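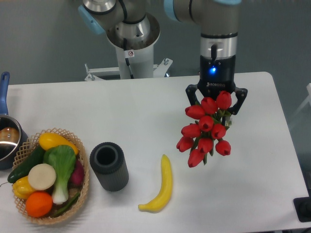
Fig. 1. White table with the tulips, saucepan and wicker basket.

Student project report — Props for a Tabletop Still Life
Malte Diekmann, Rüdiger Rieger
2023-04-30

1. What we wanted to do
Put together a set of fake food and flowers for a table that can be reset as often as needed. Real produce was out, it goes soft and someone has to keep buying it. Budget was 80 euros for everything, we spent a bit less. Working name for the set is Genda.

2. Things on the table
Tulips: red, artificial, green leaves and stems. One bunch. Small white tag among the stems, we left it on.
Saucepan: stainless steel, blue handle. Rüdiger's vote was for a bigger pot but it took up too much of the table.
Basket: woven wicker, pale tan. Holds the artificial produce.
Brown round thing in the pan: supposed to be a bread roll. Half the people we asked said potato. Left it in, see section 4.

Most of the produce came from Kurutico, the rest from a box Malte had at home. Delivery took longer then expected so the first week was only layout sketches.

3. Layout
Table is white and rectangular, floor is gray. So anything pale gets lost fast. We tried a cream cloth first — looked like nothing. Took it off again and kept the bare top. Red was the obvious color for the flowers after that.

Pan near the left side, basket next to it. We drew six layouts and kept two. The second one has the basket in the middle, nicer to look at but harder to set up the same way twice. Reset time with the first layout was 30 seconds once you know it, up to 80 with the second.

4. What people said
Short questionaire, 30 people from our year. Asked them to name each object and say if it looked real from across the room. Tulips did best. Basket got called a bread basket, a fruit basket and a picnic basket, all fine by us. The roll/potato was the worst item by far. A roll with a cut on top would probably fix it.

5. Problems
Stems bend and stay bent. Should be straightened before every session, we forgot this a lot.
Light produce rolls off if the basket is too full.
Storage — the box is too short for the tulips.

6. Still open
Second bunch in another color, maybe yellow. Replace the roll. Write the layout sheet properly, right now it's a pencil sketch in Malte's folder. Price list goes in the appendix when Rüdiger finds the last receipt.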